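Subject: Re: [linport-robots] Anyone going to the Tenditz open day?
From: Rodica Grecu

On Saturday the list wrote:

> Is anybody planning to go over to Tenditz for the open day? I can't
> make it this time and I'd love a report, mainly on the arm demo and
> whatever they're doing with cables these days. Last I heard they had
> given up on anything floppy. Also, is the parking still awful?

I went! And yes, the parking is still awful - I ended up leaving the car behind the tile place and walking back along the ring road, so wear decent shoes if you go to the next one.

Doors opened at 10 and the main hall was packed almost right away. The arm demo is the same pair of Sezer arms they had in March, but with new fingers, softer and a bit narrower at the tips. They had them folding dish towels and putting mugs on a rack. The towels went fine. The mugs went fine until a kid asked if it could do his mug, which had a huge dinosaur tail for a handle, and then we all stood there for a good long while rooting for it. (It got there on the third try and got a round of applause, the biggest of the day!)

Now, cables. They haven't given up at all, they've just gone back a step. The Unum team had a side room with a big screen, and they were going through first-person recordings of people doing untangling jobs at home, which is what they want the arms to learn from. They have some 400 clips so far and they're hoping for 2,000 by the end of the year. I liked that they're collecting these in regular living rooms with regular stuff lying on the table. My favorites were the earphones.
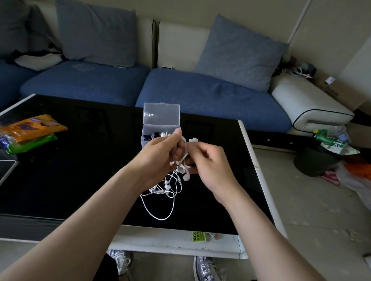 Earphone cables, two hands, coffee table with the box open behind.

What got me was how much the two hands do different jobs. One hangs on to a whole loop of wire and the other goes in with just a thumb and finger to pinch a single strand. The woman running the session kept pausing on moments like that and asking us which strand we would pull next, and the room never agreed once. She said that's pretty much their problem too: white wire on top of white wire, and even people can't tell from a still which bit goes over and which goes under.

I asked if the arms had tried it live. They have, with one thick piece of rope and a single loose knot, and they let us watch a run. It took 25 minutes. Slow, but it did come apart, and I'll admit I stayed for the whole thing and missed the coffee. Earphones are a long way off, she said, and she wouldn't give me a year no matter how I put the question.

A few other bits before I forget:

The talk at 2 was mostly slides about funding. Skip it next time and go to the workshop tour, which runs at the same hour and fills up fast.

They're still looking for people to record chores at home. You sign up at the front desk and they call you back. I put my name down for laundry and jewelry, because I have a drawer of necklaces that could keep a research group busy for months.

The Linport table had leaflets but I didn't see anyone from our group sitting at it. Who was supposed to be on? If you need a hand with that next time, write to me off list and I'll take a morning.

I have my notes from the Unum session typed up, with the questions people asked, and can send them to anyone who wants them.

Rodica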